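Skuncombe Watch Company

Skuncombe is a maker of wristwatches and small clocks based in Forbridge. It was founded as a repair shop and began selling watches under its own name after buying the tools and unfinished stock of Iddale, a nearby case maker. Its main line, the Noguchi, is a slim dress watch sold with a leather strap or a steel bracelet.

The first Noguchi was hand-wound and was made in a run of 1,000 pieces. A quartz version followed in November of the next year and soon outsold it. Both have a plain white dial with no date window.
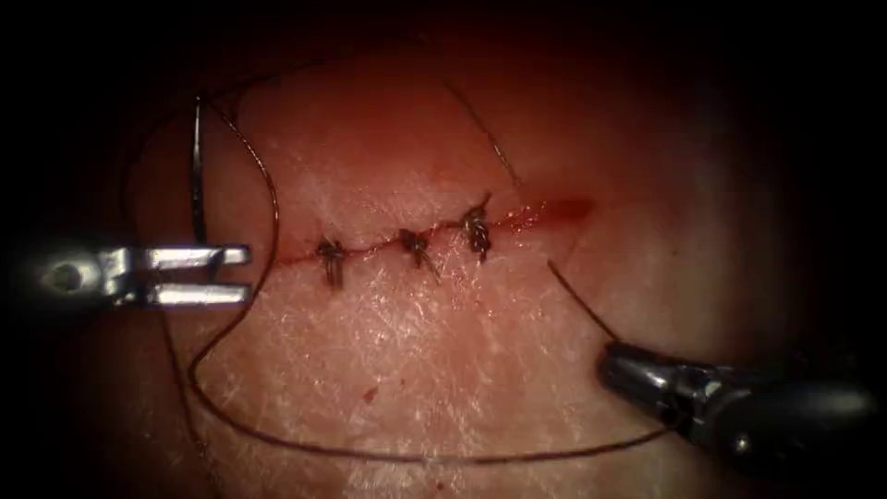

Buyers can choose the hands, crown and strap when they order. The company lists 64 combinations, though some are offered only in the smaller of the 2 case sizes. Engraving on the case back is done in Forbridge and adds to the delivery time.

Skuncombe sold 2,841 watches in its best year. Older hand-wound models are still serviced at the original shop, which also keeps spare Iddale cases.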